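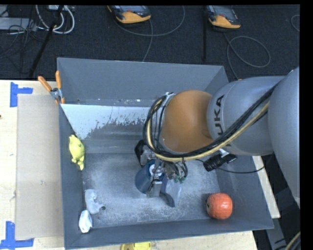
Bin Picking Practice Group, minutes of the November meeting
Reading time: 2 minutes

The group met at the Brancombe site to go through the draft rules for bin picking cells. The minutes of the last meeting were agreed with one correction: the Jelton cell is to be listed as a test cell. Item one was how bins are fixed. The draft says a bin must not be able to shift when the arm touches a wall. A spring clamp on the bin wall, like the one with orange handles, was accepted for test work, but Stumora asked that production cells use a fixed stop. Agreed. Clamps are to go on before the arm is switched to automatic and are to be added to the start-up check.

Item two, cables. Where a cable bundle loops round the wrist, it must be looked over at the start of each shift and again after any change of gripper. Jelton wanted a limit on slack given in millimetres. The group could not settle on one figure for every arm, so the rule will say that no loop may touch the bin wall at any taught position. Jelton asked for its objection to be noted.

Item three, pendants. Each pendant is to have a marked place within reach of the operator – a hook or shelf, off the floor. Cables are to be kept clear of walkways. Agreed without a vote.

Item four, test objects. Quispe reported on its trial of mixed soft and hard items. Out of 2803 picks there were 297 misses, most of them close to a wall or in a corner. Quispe proposed that every test run include corner picks, and that speed be held at 80 per cent until the run is signed off. The first part was agreed. The second was put back to the next meeting, as Stumora has not yet tried it.

Item five, worn bins. A scuffed floor may stay in use if the vision check still passes. Cracked bins are to be taken out.

Actions: Stumora to draft the wording on fixed stops. Quispe to send round the full trial results. Jelton to mark up the cable rule.

The meeting closed at 4.15 pm.

Related
Start-up checks for shared cells
Minutes of the September meeting
Gripper changes: draft 2

Comments
Does the pendant rule cover spare pendants as well? Ours only has one hook.
Agree with Jelton on slack. "No contact" is hard to check once the arm is moving.
Please could the trial results go up here too.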